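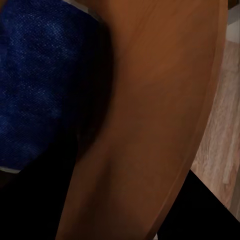 Figure 1. Rendered close view of a curved orange-brown surface.

Filed under: Student Projects / Mobile Software

Wulletti: An Offline Audio Guide for the Mulville Heritage Walk
Imani Whitlock and Dirceu Fagundes
Project report, May

1. Background

The Mulville heritage walk has 52 stops. Each stop has a numbered post and a short recorded talk. Until now the talks were reached by calling a phone line and keying in the stop number. The line drops out on the river section, where cell coverage is poor, and it can't be used by visitors who need a transcript.

Our project was a phone app that holds the full set of talks on the device and plays them with no connection. We named it Wulletti. The work covered the Android client, the content package format and a small web page for editing transcripts. Payment, user accounts and an iPhone version were outside the scope.

2. Content package

All talks and transcripts ship in one compressed package. The first build stored audio as delivered, in stereo, and the download was too large to be practical on hotel Wi-Fi. The talks are a single voice with no music, so we converted them to mono at a lower bit rate. We compared the results on phone speakers and on wired headphones and kept the lowest rate at which neither of us could pick out the converted file.

Transcripts are stored as plain text with time marks at each paragraph. The player uses the marks to highlight the current paragraph. Word-level marks were tried and dropped: they took too long to correct by hand and the moving highlight was hard to read while walking.

A manifest file lists every item with a checksum. On update, the client fetches the new manifest first and downloads only the items whose checksum has changed.

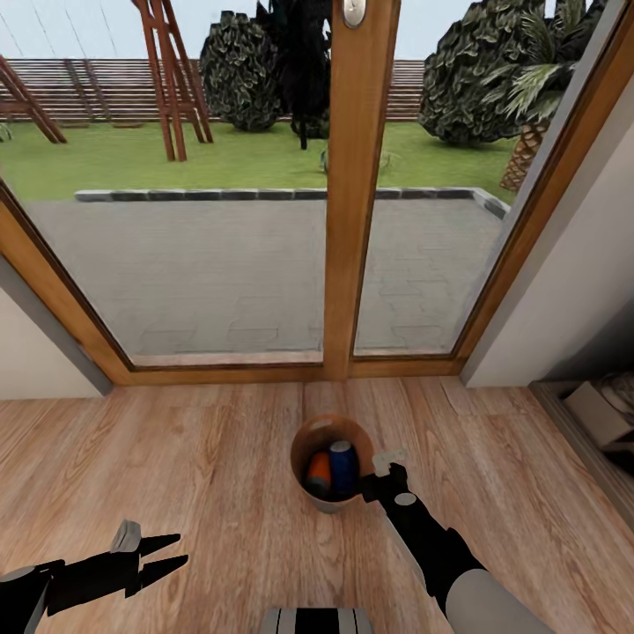 What happens if an update is interrupted?
The client keeps the old package in use until every changed item has been downloaded and checked. Partial downloads are kept in a separate folder and resumed on the next connection.

3. Finding the stop

We tested two methods for selecting a stop: typing the number on the post, and automatic selection by GPS. On Begay Street the stops are close together and the buildings are tall, and GPS picked the neighboring stop often enough to be a problem. Number entry is therefore the default. GPS is used only to sort the list, so the nearest stops appear at the top - the visitor still has to tap one.
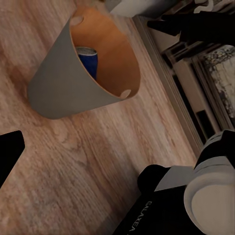 Sorting runs when the list is opened and when the visitor pulls down to refresh. An earlier version sorted all the time, and rows moved under the finger. It also drained the battery faster than audio playback did.

4. User test

The test group was 35 visitors, each given four stops to find and play in any order. Most errors came from the number pad, where the play button sat directly beside the delete key. We moved play to its own row and made it wider.

Several testers locked the phone during a talk and expected it to go on playing. In the test build it stopped. Playback now runs as a foreground service, with pause and back controls on the lock screen.

5. Open issues

Screen reader labels are missing on the map view. The map tiles come from the Cena package and can't be updated separately from the app. The transcript editor has no undo, and two people editing the same talk will overwrite each other without a warning. Dirceu has a draft of a locking scheme, but it has not been merged.

Related projects
- Seat Maps for Small Theaters: A Layout Tool
- Reading Festival Timetables from PDF Files
- Low-Bandwidth Gallery Pages
- Text Alerts for Outdoor Concerts

Contact the project office | Copyright the authors | Back to top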